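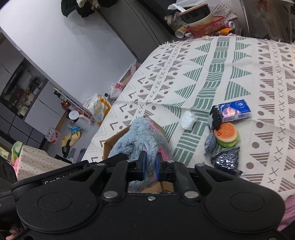 Comparing Three Harness Clips for Large Dogs
Project report, Applied Materials, second year
Julián Soler
Submitted Sep 10, 2026

Background
Owners of large dogs often say that the clip fails before the leash does. My project looked at the clips sold on three harnesses: the Dresau, the Givley and the Flukix. I wanted to know which one held up best under repeated pulling and whether the price matched the result.

Method
Each clip was fixed to a bench hook and loaded with a 40 kg weight, then released. One pull and release made a cycle, and every clip went through 1,000 cycles. I tested 2 clips of each model. After the last cycle I measured the gap at the gate with calipers and checked the spring by hand. The bench hook was built in the Sýkora workshop in January and was not changed during the tests.

Results
Both Dresau clips finished with no change in the gap that I could measure. The springs closed fully.
The Givley clips also finished, but the gate on one of them had started to stick. It closed if pushed with a thumb. An owner might not notice this on a walk, especially with gloves on.
The Flukix clips did worst. One opened under load before the end of the run and was not tested further. The other finished with a wider gap than it started with.

Problems
The weight swung at first, so the early pulls were not all straight down. I added a guide rail and started those runs over. Cold, mud and salt were left out because of time. A real dog also pulls sideways, and the bench hook cannot do that.

Discussion
The Dresau was the most expensive of the three, and the Givley cost the least. Two clips per model is a small sample, so the order could change with more of them. I would repeat the test with at least six clips each and add a sideways load. The swivel should be tested separately, as it was noisy on both Givley clips by the end.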